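diciembre de 2019
Por Reet Vanags

Seguimos con el kit de pinzas de mano de Falteck, que todavía tenemos a prueba y que me va cayendo mejor de lo que esperaba en noviembre, cuando abrimos la caja y le faltaba media tornillería (la mandaron enseguida, todo hay que decirlo). Llevamos 307 tomas guardadas, y Hwa-young insiste en que las primeras 37 no valen porque teníamos mal puesto el cero de apertura. Creo que tiene razón, pero me da una pena enorme borrarlas, así que de momento las aparto en otra carpeta.

Lo que más me gusta son las almohadillas azules, blanditas y fáciles de cambiar. Lo que menos, el cable, que en la mano derecha me roza la muñeca cuando giro para coger algo tumbado. Chih-ming propone sujetarlo con una brida más arriba; mañana lo probamos con calma, ¡y sin prisas, por favor!

Queda pendiente pedir a Falteck precio de dos juegos más de dedos y preguntar si la garantía cubre los pivotes. Los sobres finos los repetimos con menos apertura.

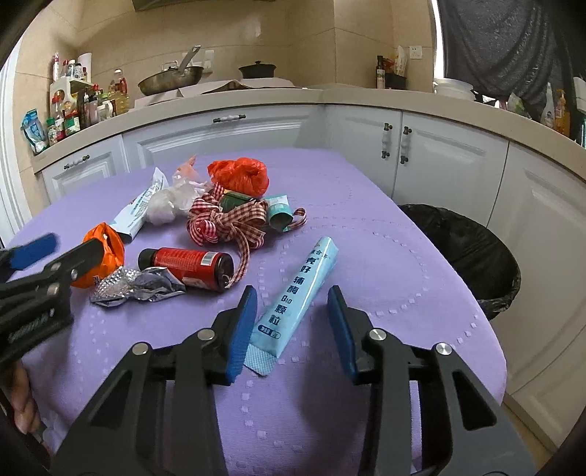
Mesa de la cocina, pinza abierta sobre el sobre de coenzima Q10.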